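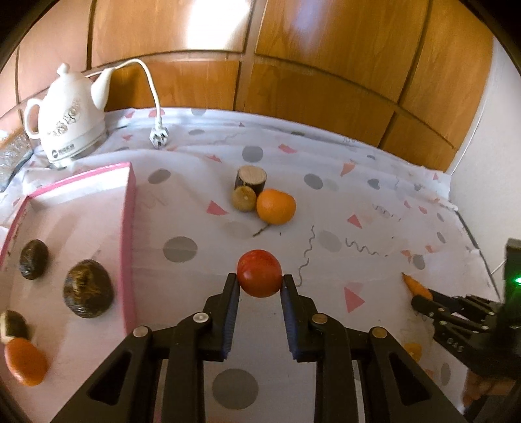 Issue 92, page 6

Open Rooms at Tondmont: Was It Worth the Drive?

The flyer for the January open rooms weekend promised "a living still life in every room." I have been to enough of these to know that a living still life usually means a bowl of fruit you aren't allowed to eat. I went anyway. The bus from Vesel only runs in the morning, so I drove, and the last stretch up to Tondmont was as bad as I remembered, with the parking field at the top already full of ruts.

Entry was six dollars, paid at a folding desk in the hall of the old Makori guesthouse. For that you got a paper map and a sticker. The map numbered the rooms in an order that had nothing to do with the stairs, and I went into the linen cupboard before I found the first one I was meant to see.

The room with the vegetables

The one I'd picked out from the flyer was listed as "Garden and Forest." I expected baskets and maybe some moss. What they had was a printed white cloth, gray circles and pink triangles and dark squiggles, with a few things set out on it. A tomato. A carrot. A mandarin with a twig in front of it. A short piece of log with the bark on, next to a round wooden disc. There was also a white box with pink edges and some dark brown lumps that I took for stones at first and then for nuts. There was no label, and I left without an answer.

Is that a garden and a forest? I suppose a log is forest. The tomato was a good red and I have nothing against it, but this was January on a hill, and the flyer had talked about "what the valley gives us." I doubt the valley was giving anyone tomatoes that week. A line on a card saying where the produce came from would have settled it.

The cloth bothered me more than it should have. A busy print is a poor thing to show small objects on, because the eye keeps going to the triangles. It was wrinkled toward the back as well. Put the same carrot on a plain board and people would stop and look at it.

I'll give them the white pot with the flower decoration, the one good-looking thing there. It would have looked better still without a white cord and plug lying across the cloth. The paneled wood behind it, a warm orange-brown, did a lot of the work of making the room feel like somewhere a person might want to stay. Whether anyone will stay is another matter. The leaflet says the guesthouse will sleep up to 100 when the work is done. I saw the bathrooms. I would like to know which year they mean.
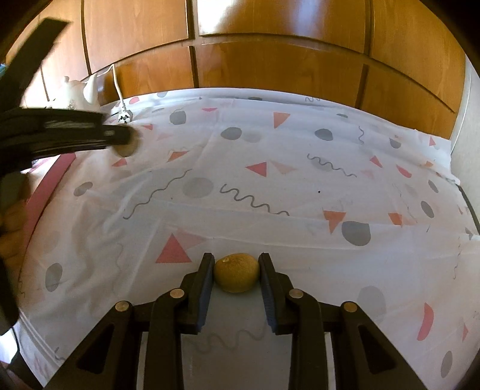 The citrus question

According to the program, visitors could "get to know the fruit of the house," and the fruit of the house was small, round citrus. The one I got the best look at was yellowish green with a little brown blemish near the top and a slightly mottled peel. Lemon or lime? The couple beside me were split and so am I. I like a blemish on a lemon, if that's what it was, because it suggests something that hasn't been waxed and sorted. But I'd have liked to smell it cut open, and there was no cutting at any point in the visit, and no tasting.

Downstairs

The café was run out of the breakfast room. Lentil soup, bread, and an orange cake that had more to say about citrus than anything upstairs. The coffee was thin. Portions were fair for the price and I had no wait, though by early afternoon the line went out to the porch.

There is a shop table by the door with jam, soap and a book on the history of the Plitance road, 886 pages long, which I picked up and put straight back down.

Getting there

Follow signs for Plitance until the sawmill, then turn left uphill. Wear shoes you don't care about. The upper rooms are reached by stairs only, and the desk closes at 4 p.m. whatever the flyer says. If you have already seen the open rooms at Vesel, I'd skip the upstairs and go for the cake.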